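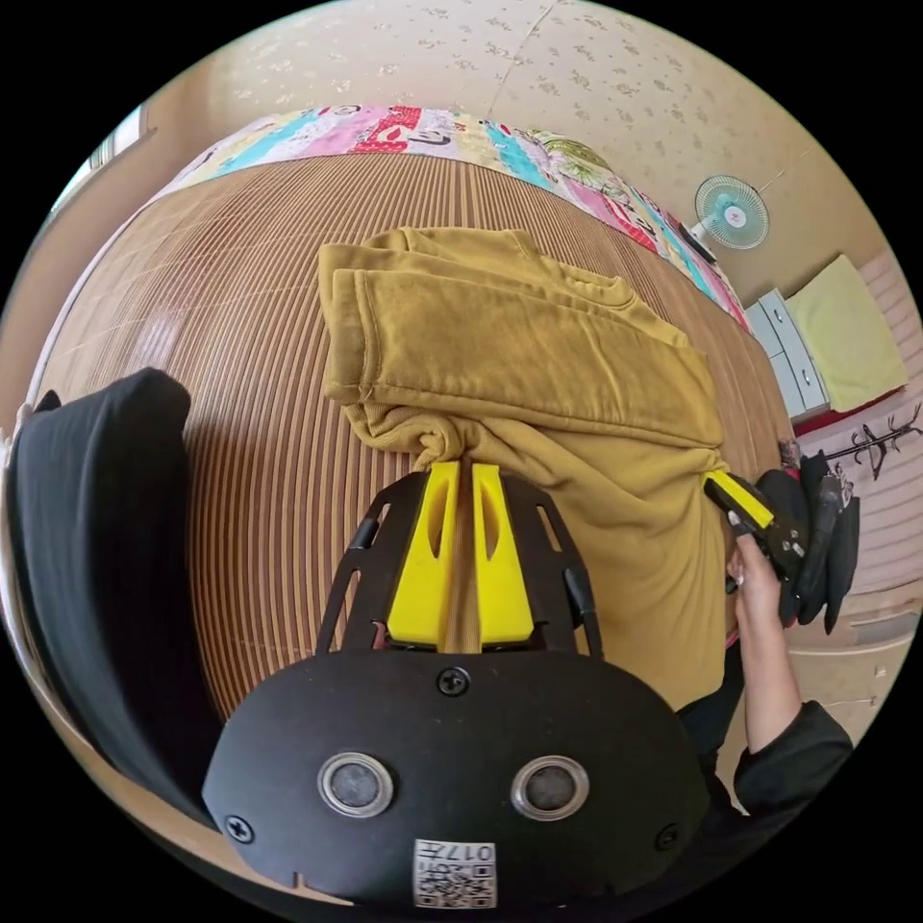
Search the forum Advanced Go

Folding sweatshirts so they stay folded

prundside75
I fold on the bed and T-shirts come out fine. Sweatshirts don't. Once the sleeves are in, the bottom half twists and I end up with a lump. My drawer is 8 inches deep. How are you all doing it?

Merja N.
Lay it face down and smooth the back before you touch the sleeves. Fold each side in to the middle, sleeve straight down along the fold. Then bring the hem up in thirds.

katayama_t
I'd skip the thirds. Thick cotton springs back. Fold in half and roll from the collar end. I have kept mine that way since March and they hold.

Merja N.
Rolling stretches the ribbing at the waist. I did it for years and the cuffs were fine but the hems went wavy.

katayama_t
Mine haven't. Might depend on the fabric.

Chie K.
Is your bed soft? I get the twist on a mattress and never on a table. A woven mat over the bed helps a lot, the cloth slides on it. On a quilt it drags.

prundside75
Soft, yes. Tried the mat from the spare room tonight and it was better. Still going with thirds for now. The roll was too fat for the drawer.

Comments (3)

Precious Pillay
Sleeves first, always. The hood is the part I can't get right.

Sachiko Kamata
I hang mine. Takes 20 seconds.

liapis372
Hangers leave bumps in the shoulders. Fold them.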